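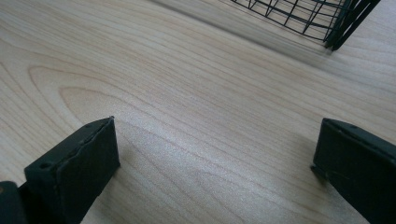

4.2 Finding the table and the basket

I'll start with the table, as everything else in the pipeline hangs off it. Ekidier (our perception layer, first written by Valentin Hoarau and then rewritten by me over a long December) wants a plane before it wants anything else. Given a plane, it can tell you how high each fingertip is, where an object ought to be resting, and whether the planner is about to do something daft. Without one it just guesses, and it guesses with enormous confidence.

The obvious way to get a plane is to match features across the wrist views and fit one. Wood grain is lovely for this, or so I thought when I wrote the first version! Long wavy lines give you plenty of corners to latch on to near the lens, but further away the lines bunch up and go faint, and one bit of stripe starts to look very much like the next bit of stripe. The matcher then slides happily along the grain. You get a plane with the right tilt in one direction and complete nonsense in the other. A patch of reflected light makes matters worse, as the sheen moves with the camera and the wood doesn't, so any weak features inside it vote for a surface that isn't there.

What we do now is quite plain. Each patch gets a weight based on how well it is pinned down in both directions, and straight-grain patches end up with next to no say across the stripes. Patches on the curved parts of the grain count for a lot more. Bright patches get thrown out if their brightness changes between neighbouring views by more than the motion would explain. The fingers are masked with a fixed outline per gripper, grown by 6 pixels, and I'd recommend being generous with this. The edges of finger pads are not as tidy as the CAD model says they are, and a ragged bit of pad that pokes outside the mask makes a beautifully stable feature that never moves with the table at all. I lost most of a week to that one.

The basket is a harder problem. A wire basket is mostly holes, and our depth network was trained mainly on things that have sides. Seen from the wrist at a low angle, the far wires blur, the wood shows through the gaps, and the predicted depth flickers between the mesh and whatever lies behind it. Averaging over time gives you a basket wall floating somewhere in the middle, which Rustad (the planner) then treats as solid. Rustad is a cautious thing and will plan a great big loop over a wall that doesn't exist.

So we stopped asking the wrist view for the basket's shape and only ask it for the lower rim, where wire meets wood. The rest comes from the head view, where the opening is much easier to read. In Figure 2 the top rim is thicker than the mesh and makes a clean rectangle against pale wood, with the small raised handle loops at the short ends. We fit a rectangle to that rim, drop it on to the table plane using the known basket height, and check it against whichever bits of lower rim the wrists have seen. If the two disagree by more than 800 microns per view step we keep the head estimate and flag the segment.
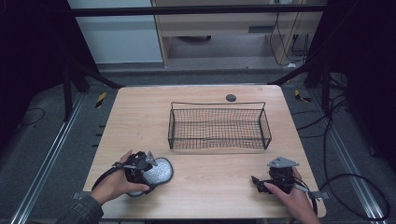
The handle loops turned out to be useful for another reason. A plain rectangle looks the same after half a turn, and so does ours, more or less, but the loops at least stop the fit from swapping the long and short sides when the rim is partly hidden by a hand. Before I added them, the swap happened most often during the approach to the basket, exactly when Rustad was busy picking a drop point.

Hands and cables needed some care too. The head view has two grippers in it that look alike, and either one may be holding something while the other is empty. Ekidier labels them left and right by following each wrist's own motion estimate, and it never uses the side of the picture they happen to be on. Cables get their own class and are ignored for plane fitting, both on the table and out on the floor. I tried simply cropping to the tabletop first, but a forearm coming in from a corner breaks the outline of the table, and the crop then wanders off.

Held objects are treated as part of the gripper from the moment the jaws close on them. With something flat and light-coloured, like a speckled white pad, this matters a good deal: it lies so close to the wood that the plane fit would cheerfully absorb it and lift the whole table by the pad's thickness.

We ran the full chain on 2,526 segments from the Cedimholm recordings, leaving out anything used for tuning. The Rindstead set was kept back for the planner tests in Section 5. The remaining failures are mostly segments where neither wrist ever sees a piece of lower rim, and for those I don't have a good answer yet beyond trusting the head view and slowing Rustad down on the way in.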